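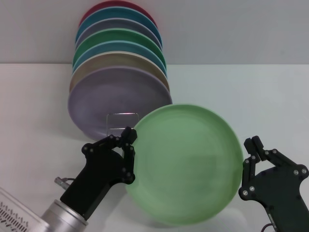
Funeral Arranger and Notices Administrator
Skorska Funeral Directors, Dodari branch
Permanent, full time, 37.5 hours a week

Skorska wishes to appoint a funeral arranger with responsibility for death notices, orders of service and memorial records at its Dodari branch. The post reports to the branch manager, Sirkka Huttunen. It is based at the branch office, with regular visits to the chapel of rest at Daneshvar.

Purpose of the post

The arranger is the family's main contact from the first meeting until the account is closed. Half of the working week is spent on arrangements and the other half on written notices and record keeping. The branch conducts burials, cremations and direct cremations, and stores cremated remains awaiting collection or interment.

Duties

Meeting families at the office or at home to take instructions and complete the arrangement form.
Preparing written estimates and obtaining signed acceptance before any third-party booking is made.
Booking cemetery, crematorium, minister or celebrant, and confirming each booking in writing.
Checking that the statutory forms for burial or cremation are complete and delivered within the time set by the receiving authority.
Drafting death notices for newspapers and for the branch website from details supplied by the family.
Agreeing the final wording with the person who signed the arrangement form. A notice is not released on verbal approval.
Checking the spelling of all names, maiden names and places, and the order in which survivors are listed.
Laying out orders of service and passing the approved proof to the printer.
Recording donations received in memory and sending the list of donors to the family.
Maintaining the register of cremated remains and recording each release against proof of identity.
Entering all case details in Trernus, the case management system used by all branches.

Notices are normally issued within 2 working days of approval. The standard newspaper notice is limited to 100 words, excluding the heading, and the arranger must be able to reduce a longer draft to this length without losing service times, the place of the service or the family's wishes on flowers and donations. Website notices have no word limit.

Essential requirements

Accurate written English and experience of proofreading.
Experience of dealing with the public in person and by telephone.
Ability to take notes during a meeting and produce a complete file from them on the same day.
Competent use of a word processor, spreadsheet and shared calendar.
Full driving licence.

Desirable requirements

Previous work in a funeral home, register office, cemetery office or hospital bereavement service.
A recognised qualification in funeral arranging. Skorska pays the course and examination fees for appointees who do not hold one.
A second language.

Conditions

Office hours are 9 am to 5 pm with a half-hour unpaid lunch break. The arranger joins the telephone rota after the probation period and covers one evening in each week of duty, for which an allowance is paid. Removals are carried out by a separate team and do not form part of this post.

Salary is set according to experience and is reviewed each April. Paid leave is 25 days plus public holidays. Office dress is supplied. Probation is six months, and training in Trernus is given in the first fortnight by Ilídio Carrilho, records supervisor.

The appointment is subject to two satisfactory references and a basic criminal record check.

How to apply

Send a CV and a covering letter of no more than two pages to Sirkka Huttunen at the Dodari branch, by post or by hand. The letter should address each of the essential requirements in the order given above. Applications must be received by noon on 18 August. Shortlisted candidates will be asked to complete a proofreading exercise and to draft a notice from a set of handwritten notes. Interviews will be held at the branch before the end of the month.

Questions about the duties may be put to Sirkka Huttunen by telephone between 2 pm and 4 pm. Questions about Trernus or the register should be directed to Ilídio Carrilho.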